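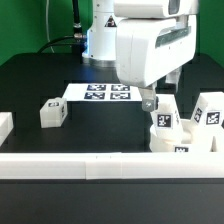

Ralosstead, June

Koskela assembly cell – pre-run safety and inspection checklist, with comments
Method: tag-guided placement of printed parts
Inspector: Leena Ikonen

1. Emergency stop, pressed and released with the arm idle. Pass.
2. Warning label on the robot base present. Pass.
3. Mounting collar bolts, torque check. Pass.
4. Reference sheet flat on the table, four markers clean. Pass. Comment: the sheet sets the table frame for every trial. If it shifts, stop and recalibrate.
5. Block tags bonded at all corners. Pass. Comment: one tag replaced before the check, old one logged.
6. Cable slack through the full reach of the arm. Pass with comment – rerun after any change to the wrist.
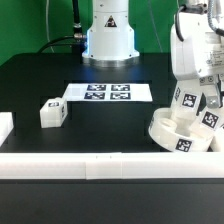
Gomau asked whether item 6 should be repeated between trials, given that the method replans the arm path each time a tag is lost. Agreed. It now goes in after every 20 trials.

7. Speed limit set in Jornel, reduced mode. Pass.
8. Grip force limit loaded. Pass. Comment: the limit was lowered after block 3 cracked in the pilot.

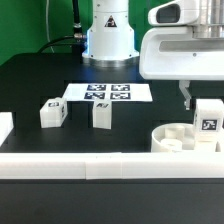 9. Trial log complete. Pass. Comment: 315 placements recorded, 33 of them stopped by the pose check. All stops were reviewed and count as failures in the result.
10. Pose estimate from table camera and wrist camera compared before release. Pass.

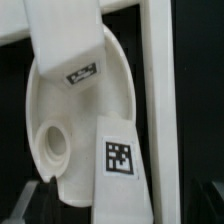
11. Finger pads inspected for wear. Open – left pad due for replacement.
12. Arm parked and power off at end of shift. Pass.

Cell cleared for reduced speed only until item 11 is closed.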